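3 November 2018

Entry for the day, reading room, Zelleneck.

The reading room opened at the usual hour. The undersigned continued the transfer of the parish land registers from the old card index to the bound ledger. At the close of work the ledger stood at 2,286 entries, all of them checked against the original cards. The remaining drawers cover the farms on the east side of the river and will take longer, as the handwriting changes twice and the second clerk used abbreviations of his own.

A letter was received from the Liao estate concerning the loan of the survey map. The estate agrees to the loan for 30 days and asks that the map not be unrolled more than once. This condition was accepted in writing. The agreement has been placed with the correspondence, and a copy was sent to Uthai Klinhom, who will prepare the large table before the map arrives.
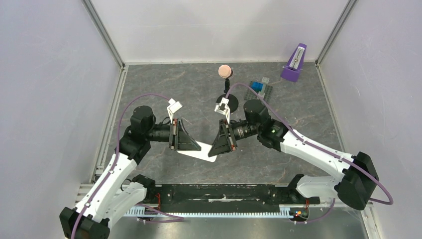 The question of the Tistel boundary was taken up again after the midday meal. The older register places the northern limit of the parish at the mill stream. The later one places it at the road. Both cannot be correct for the same year, and the tax rolls support neither. Mr. Klinhom is of the opinion that the stream was moved when the second mill was built, and that the road was laid along its former bed. The undersigned considers this likely but is not prepared to enter it in the ledger without a document. The entry has been left in pencil, with both readings given and the register page noted beside each.

Seventeen cards were found out of order in the drawer for the hill farms. They had been filed by the name of the tenant and not by the name of the holding. They have been put back in their proper places. One card bears only a holding name, Flatine, and no acreage, date or tenant. No such holding appears on any map in the collection. It may be a misspelling, or a field name entered by mistake. The card was set aside in the gray folder.

Two visitors used the reading room. The first asked for the baptism records and was referred to the diocese. The second wished to learn whether her grandfather's house had stood inside the parish, and was shown the relevant pages. She stayed until the lamps were lit and copied out two full leaves by hand. She was offered the use of the copying machine and preferred not to use it.

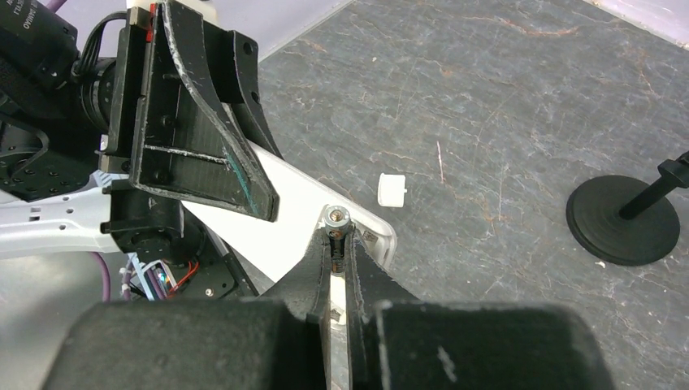 The binding of the ledger requires attention. The back board has begun to pull away from the spine, and the glue applied in March has not held. The choice is between a new case binding and a post binding, in which the leaves are held by metal fasteners and can be taken out and put back. The second would allow late entries to be placed where they belong. The undersigned had opposed it on grounds of appearance, but a bolt with a plain hexagonal head, silver-gray and small, would not look out of place on a working volume. The older members of the society may hold another view. Prices for both kinds will be requested.

The temperature in the store was read morning and evening and was within the limits. The humidity was slightly high in the evening, and the window on the stair was closed. The smell of damp noted last week near the lower shelves is still present. The boxes there have been raised on blocks until the wall can be looked at.

Matters carried over: a reply to the diocese about the burial registers; the pencil entry for Tistel; the Flatine card; new labels for the map drawers, the present ones having faded so far that three can no longer be read.

The room was closed and the keys returned to the office.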